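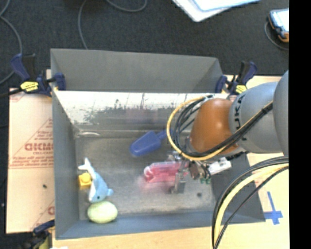 How to clean bath and sandpit toys before you pass them on

Most plastic toys that come out of a bath or sandpit can be used for years if they are cleaned properly first. This is the method I use when a box goes from our house in Wandcombe to my sister's in Wiltdale. It takes one evening, plus drying time.

What you need

A washing-up bowl or deep sink
Mild washing-up liquid
White vinegar
An old toothbrush
A clean towel

Sort first

Tip everything out where you can see it and make three groups. Solid things go together: scoops, spades, building blocks with studs, plain shapes. Hollow animals go in the second group. Anything with a battery, a label or a fabric part goes in the third and must not be soaked.

Squeeze each hollow animal hard over the sink. If black bits come out with the water, throw it away. I have tried to rescue these and the mould comes back within weeks. Bend the thinner plastic pieces gently too. Old see-through plastic goes brittle in sunlight, and a cracked edge is sharp enough to cut a small hand.

Wash

Fill the bowl with 4 litres of warm water and a squirt of washing-up liquid. Do the solid toys first. Sand sits where a scoop's handle joins the bowl of it, so run the toothbrush along there. Blocks need brushing around the stud and inside the hollow underneath.

Rinse, then make a fresh bowl with another 4 litres of water and 300 ml of vinegar. Leave the toys in for an hour. Vinegar shifts limescale and the dull film left by bubble bath. Don't mix it with bleach – the fumes are dangerous.

Painted eyes and fins should be wiped with a soft cloth. The toothbrush will take the paint off.

Dry

Shake out what you can and stand the toys on the towel with any openings facing down. Turn them after a few hours. I leave mine until at least 9 the next morning, and longer in winter.

Check the sizes

If the toys are going to a child under three, look again at the small ones. Single blocks and little egg shapes are the ones to watch. Keep back anything that could fit in a child's mouth.

Pack in a dry box with the lid slightly open for the first day.

Gerrit Visser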